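**Re: [housekeeping] Folding towels to fit the baskets**

Date: May 9, 2019
From: Uwe Stüber
To: housekeeping list

On the hand towels at Gastden, I have answers to most of this. Quoting the part I'm replying to:

> We switched the guest rooms to the shallow baskets in January and the towels have been a nuisance since. If I fold in thirds both ways they stand up above the rim and slide off each other. If I roll them they look fine for a day and then come undone. The shelf in the linen closet is also too short for the old stacks. Does anyone fold to the basket, or do you all just fold the way you always did? Also, has anyone gone over to dark towels, and do they hold up? Ours are white and the makeup stains are beating us.

We fold to the basket. I changed over when we redid the rooms at Zimcombe, and I would not go back.

Lay the towel flat with the long side toward you. Bring both long edges in so they meet at the middle, then fold along that line so the edges end up inside. Now you have a long strip. Fold the strip in half, end to end, and stop there. If it is still too long for your basket, fold in thirds instead of half, but don't go smaller than that with thick terry. Every extra fold adds height, and that is where your towels are getting up over the rim.

Press down with your forearm from the folded end toward the open end before you pick it up. Put it in with the fold facing front.

I fold on the table with the basket next to me, and I don't put anything in until I've checked the length. New people tend to fold a whole load first and then find out none of it fits. It takes a second to set the first one down alongside and look. The black towel and the gray mesh basket on the white table are close to the same length, with the basket slightly longer, and that is the match I would aim for. If the towel comes out longer than the basket, open it up and do the last fold over.

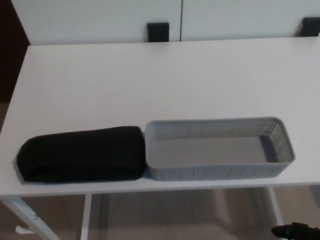
Dark towels have worked well for us, with two warnings. Wash them alone the first few times, and keep them away from the white bath mats in the dryer or they will pick up every bit of lint you own. A mesh-sided basket is handy here because the lint doesn't collect in the corners the way it did in our cloth-lined ones. We keep bleach off the cart completely on the floors that have dark towels. I lost a good stack to one careless spray bottle.

On rolling, I gave up on it. It only held for us with the thin gym towels.

For the closet shelf, I would stop stacking loose towels in there at all. Fill the baskets at the table and shelve the baskets — they come out like drawers and you can see from the front what is low. We put 2 towels in a basket for a single room. The Sheikh annex does it differently and keeps washcloths in the same basket, but they have deeper ones.

I haven't tried the Prarkine baskets somebody mentioned last month. If anyone has, I'd like to know whether the rims snag.

Uwe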